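Daily gift links are making my favorite game boring

I've been playing Pellotetti since July, and I'm at level 63 now, which I was pretty proud of until my friend Urmila passed me without building a single thing. She collects gift links. That's her whole game! Every morning she opens a fan page, taps 25 links in a row, and gets more coins than I make in a week of running my little bakery street.

I'm no saint here. I tried it too -- for four days -- and I ended up with 2260 gems and no idea what to do with them. The upgrades I'd been saving for were just sitting there, bought. I stopped opening the app that weekend.
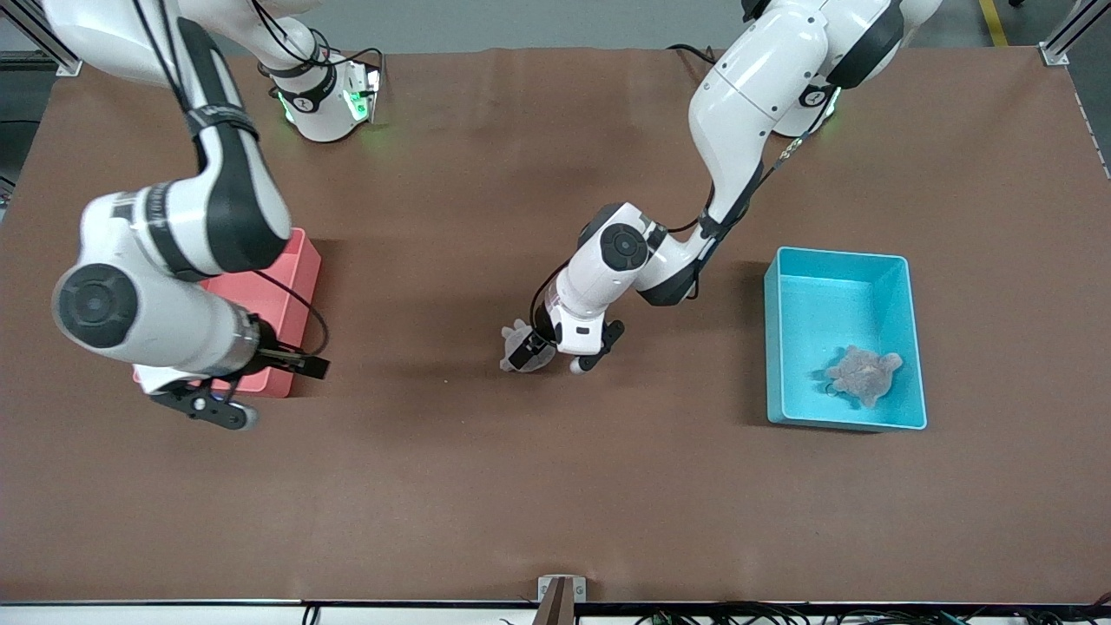 What I'd change

Keep the gifts, but make them come from friends you've really traded with. Or cap them at five a day and let people pick. And please, put an end date on every link, so I don't tap through a page of dead ones to find a single free spin.

Urmila thinks I'm being grumpy, and she may be right (she usually is). She also has 2261 gems, one more than my best ever, and she sent me a screenshot.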